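Plarnulness

A dataset of cloth folding at a table, with notes on the cloths, the tables and the mess

Last updated: June

14 comments | 52 shares

## What you get

Plarnulness is a collection of 1,890 short recordings of laundry being dealt with on tabletops. Small laundry, mostly: cloths, napkins, tea towels, the sort of thing that lives in a kitchen drawer and gets folded badly by everybody who lives in the house. We left out fitted sheets. We have our limits, and a fitted sheet found them in the pilot.

Each recording covers one go at one task. A go starts with the cloth in whatever state the last person left it, and stops when the person working says "done" or says something else. Both kinds of ending are in the data. See `ending` in the field list.

The recordings were made at Cestholm, in a long room over a bakery, which explains the flour in a handful of clips and our general weight gain.

## Tasks

There are 13 tasks. The names were given early on and have stuck, including the bad ones.

- `half` - fold in half, edges matched as well as you care to
- `quarter` - the same again
- `thirds` - the letter fold, and the source of most arguments
- `roll` - roll from the near edge
- `unroll` - undo somebody's `roll`
- `flatten` - get a crumpled cloth flat on the table
- `lift_lay` - pick up by two corners, raise, lay down again
- `stack` - put a folded cloth on another folded cloth
- `unstack` - take the top one off, leave the rest alone
- `sort` - separate by color
- `cover` - lay one cloth over something else
- `uncover` - take it off again
- `tidy` - no instructions given, make it look as if guests are coming

`tidy` has the widest spread of results. One person's idea of ready for guests is a neat pile in the corner. Another's is everything under one big cloth. Both are labeled `tidy` and we don't judge in the metadata.

## The cloths

We bought 200 of them. The order was meant to be plain cotton in one size. What came was plain cotton in a size, or near enough, with edges that had been sewn by someone looking out of the window. We kept them all. A cloth that is square on paper and a trapezoid on the table is a fair picture of what is in most people's drawers.

The colors are listed in `cloths.csv` under the names we use in the room, so you will find "blue", "other blue" and "the blue one". These are three different values. Please don't merge them. Somebody did that in a cleanup script and it took us most of a Wednesday to pull them apart again.

White is the hardest color to work with. A white cloth in a heap gives you very little to go on - the creases are pale, the edges are pale, and the corner you want is always under the corner you have. If you are planning to hold out a hard test set, the white heaps are a good place to start. 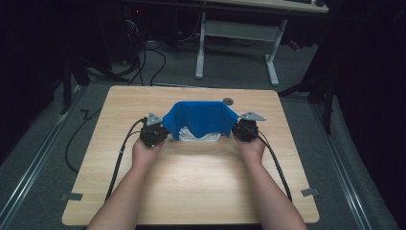 Corners matter more than anything else in this collection. Nearly every task begins with finding two of them, and the time people spend finding them varies far more than the time they spend folding. The `corner_search` field gives this in seconds. It was marked by hand, starting from the first touch and ending when both corners are held. If a person got hold of two corners and one of them was wrong, the clock kept running.

Cloths were washed when they got grubby. Washing changes them: the new ones are stiff and hold a crease, the old ones slump. The column `washes` says how many times a cloth had been through the machine at the time of the recording. It is reliable except for one load that Tadeusz Kozłowski took home and brought back ironed. Those are marked `washes = ?`, and they were beautiful, and it lasted one morning.

## The tables

We used 6 tables of different sizes and finishes. They are named by where they came from instead of what they look like, so `table_id` is no help unless you also open `tables.csv`. Two were bought from Van Wijk, the secondhand office place across the canal. One of those has a leg that is shorter than its colleagues. It was fixed with a folded cloth, which is missing from the inventory for that reason.

How slippery the top is makes a real difference. On a slick table a cloth can be pulled into place with one tug. On a rough one it bunches up and you start again. We did not measure this in any respectable way. There is a column called `slide` with the values `yes`, `a bit` and `no`, filled in by the same person on the same afternoon.

## Fields

- `clip_id` - a number, in order of recording, with gaps where clips were thrown out
- `task` - one of the tasks above
- `cloth_ids` - one or more, separated by semicolons
- `table_id` - see above, with sympathy
- `start_state` - `flat`, `folded`, `heap`, `unclear`
- `corner_search` - seconds, blank if the task didn't need it
- `ending` - `done`, `gave_up`, `interrupted`
- `neatness` - 1 to 5, given by two people separately and both kept

The two neatness scores agree exactly in around 60 percent of clips. In the rest they are usually one apart. When they are further apart than that, it's `thirds`.

## Known problems

- `start_state` was added late. The earliest clips were filled in afterward from the recordings, and `unclear` is used a lot there.
- `sort` is easier than it sounds, as most of the mixes have only two colors in them.
- Clips marked `interrupted` include lunch.
- Folding style is not balanced. We had a strong group of people who fold toward themselves and very few who fold away. Anything you learn about direction from this set, you learned about us.
- No wet cloths. People ask. The tables would have minded, and so would the bakery.

## Splits

The split is by cloth, so no cloth appears in both train and test. For `stack`, `cover` and similar tasks, a clip goes to test only if every cloth in it is a test cloth. That makes the test part of those tasks thin. An alternative split by table is in `splits/by_table.json`, built by Plilidetti for their own work and passed along with thanks.

## Corrections

Open an issue with the `clip_id` and what you think is wrong. Disputes about neatness scores will be read with interest and left open.

Get release notes by email. Enter your address to subscribe. You can unsubscribe at any time.

This site uses cookies to remember your settings. Accept | Manage preferences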